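The shop is called Lornby, and it looks after keys for other people. Landlords, a dental practice, two churches, a storage yard and a good number of small offices leave their spare sets here and pay a yearly fee for it. The owner started with one drawer in October, seven years back, and now has 3977 keys on the books. She agreed to talk about how she keeps them in order on the condition that we didn't print which cabinet holds what.

"People think the hard part is the locks," she says. "I don't touch locks. The hard part is that a key doesn't say what it is. You pick one up off a desk and it could be anything."

Her answer to that is a tag on every key, from the minute it arrives. She won't let a customer leave until the tag is written and the customer has read it back to her. The tag never carries an address. It carries a number, and the number goes in a book.

The book is paper. She has tried software twice, the second time a package called Tollis, and went back to paper both times. "Tollis was fine for a bigger place," she says. "You had to fill in eleven boxes before it would save. I have a man at the counter with the engine running outside. He wants his key." The current book has 300 pages, ruled by hand into five columns: number, date in, date out, who took it, initials. When it's full it goes on the shelf with the others and she starts a new one, copying over only the keys that are still out.

We asked about color. She used to give each customer a color and ran out of colors in the second year. After that she tried colors by district, which fell apart when a customer moved. Now color tells her one thing, which is how the key may be handed out. Yellow goes to anyone on the customer's list. Blue needs a phone call first. Red goes only to the person who signed the contract -- there are 20 of those, and she says she could recite them.

"It's a rule you can teach in a minute," she says. "My nephew worked here one summer and he had it by lunch."

Metal split rings hold the tags to the keys. She has opinions on these. The thin ones that come free with plastic tags open up after a few months of handling, so she throws them out and buys a heavier ring by the box from a supplier called Grustard. Where a key is going to be used a lot she puts two rings in line, one through the tag and one through the first ring, so the tag hangs away from the hook and can be turned over and read without taking anything down.

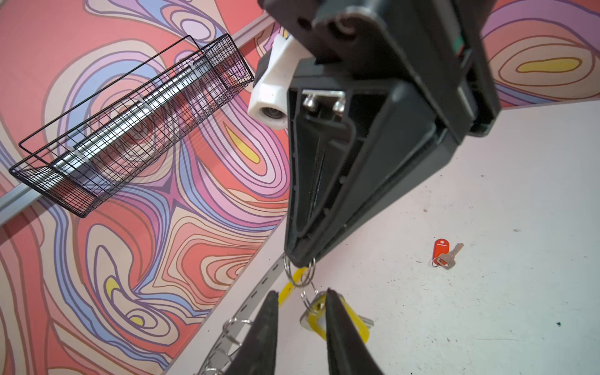 What happens when a key comes back without its tag?

It goes in a tin on the counter and stays there until the end of the day. Then she opens the book, lists every key that was due back, and works through the tin with that list beside her. If a key still can't be matched, the customer is called in to try it in their own door. She has two keys in the tin at the moment that have been there since last year.

The storage itself has changed more than the tags have. The first drawer had dividers made from cereal boxes. Then came open boards with cup hooks, which looked good and were a mistake, as anyone at the counter could read the numbers. The boards were replaced by steel cabinets from Mühlbauer, bought secondhand from a car dealer that was closing, and those are what she uses now. The doors have a rubber strip that she replaced herself. One of them still sticks in damp weather.

Inside the cabinets the hooks are numbered, and the hook number is the tag number. That sounds obvious, but it wasn't how she began. For a long time she hung keys wherever there was room and wrote the hook in the book. It saved space, and it meant that one wrong digit lost a key for a week. She spent a winter rehanging everything. The space she gave up came to 307 empty hooks, scattered through the cabinets wherever a customer has left and the number hasn't been given out again.

"I leave them empty for two years," she says. "Somebody always turns up with an old tag from the bottom of a coat. If I've put a new key on that number, now I've got two."

She checks one cabinet every evening, in order, and starts again at the first when she gets to the end. The check is done with the door open and the book on a music stand, a hook at a time, touching each key. She doesn't do it by eye. Her reason is that an eye skips over a row that looks full, and a finger has to stop at each one.

We asked what she'd tell someone with a bowl of loose keys at home, which is most of us. She was quick about it. Tip them all out. Walk around the house and try every one, and tag each key the moment it turns. Write on the tag in pencil, as ink rubs off in a pocket -- and don't write the word "house" on the one for the front door. Whatever opens nothing goes in an envelope with the month on it. If the envelope hasn't been needed in a year, she'd drop it in with the scrap metal.

"Hang the rest where you stand when you come in," she says. "Some people put the hooks by the kitchen because there's a nice bit of wall there. Then the keys end up on the hall table, and the hooks have an apron on them."

Her own house keys are on a piece of string with a knot in it. The car key is on the same string. She says she's been meaning to tag them.

Lornby is open mornings only. Keys can be collected until noon, and new customers should bring every copy they want stored on the first visit, along with a written list of who is allowed to take them out.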